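Molteo Breadboard Jumper Kit, 400 pieces

Solid-core tinned copper wire, pre-cut and pre-bent in 12 lengths. Fits any standard 2.54 mm board, including the Konder half-size.

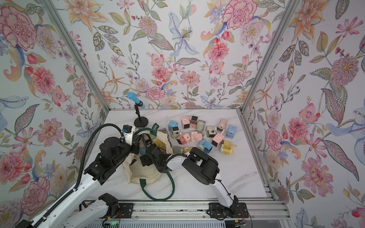

Insulation is PVC, color coded by length. Stripped ends are 6 mm — long enough to seat fully without shorting to the next row. 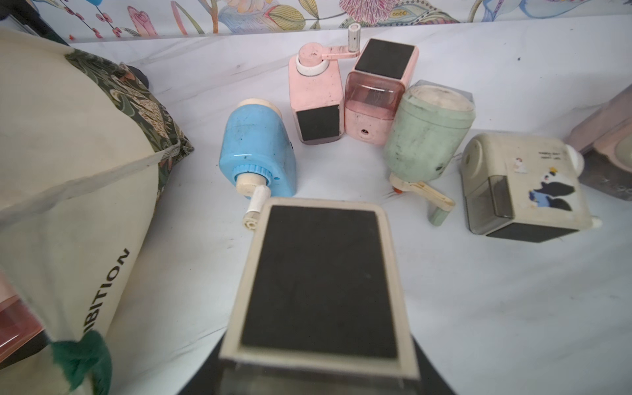
Hand-crank pencil sharpeners on a marble-patterned tabletop.

Rated for 2 A continuous. Do not use on mains circuits.

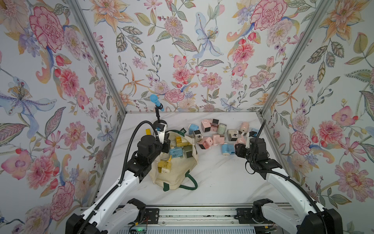 Floral panels, canvas tote bag.

We use cookies to remember your cart. Accept / Settings

Part no. 738. Supplied in a lidded case. The Ellar library includes matching wire lengths for layout drawings. 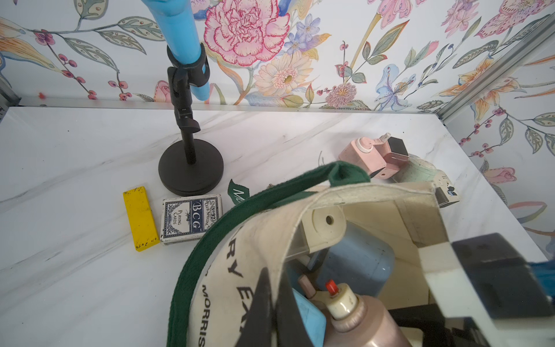
Refill packs are sold by single length. Orders ship from Hawthorne.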